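Início | Crónicas | Cozinha | Casa | Sobre mim

Início > Casa > Arrumações

A casa que se vai esvaziando devagarinho

Em agosto deu-me para as arrumações. Começou por uma gaveta de guardanapos, coisa pequena, e quando dei por mim estava sentada no chão do corredor com a louça da minha avó à volta, a ler jornais velhos que embrulhavam pratos (quem é que resiste a ler jornais velhos?). A minha amiga Chiamaka Yusuf, que tem uma paciência de santa, apareceu às sete da tarde com um bolo de laranja e ficou até às tantas a ouvir-me contar a história de cada travessa.
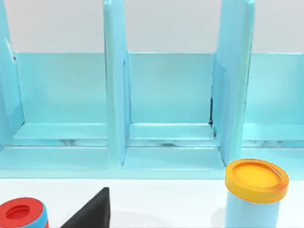
Estante azul-água, com divisórias altas.

O que mais me custa são os serviços incompletos. Guardo 2 terrinas sem tampa, uma molheira que nunca viu molho e uns pires que vieram da loja Valdebenito, quando a minha mãe ainda lá ia escolher presentes de casamento. Prometi a mim mesma que só fica o que se usa, mas depois penso nos almoços compridos, nas tias todas a falar ao mesmo tempo, e lá volta a molheira para o armário!

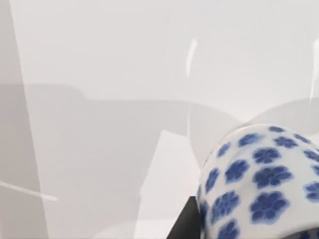 A Chiamaka diz que devia beber o café de todos os dias na louça boa, e eu acho que tem razão. Desde então é o que faço, de manhã cedo, com a janela aberta e o rádio baixinho. Se se partir, partiu-se. Os jornais velhos, esses, guardei-os numa caixa e para a semana conto-vos o que lá encontrei.

Contacto | © Blog Liltia | Voltar ao topo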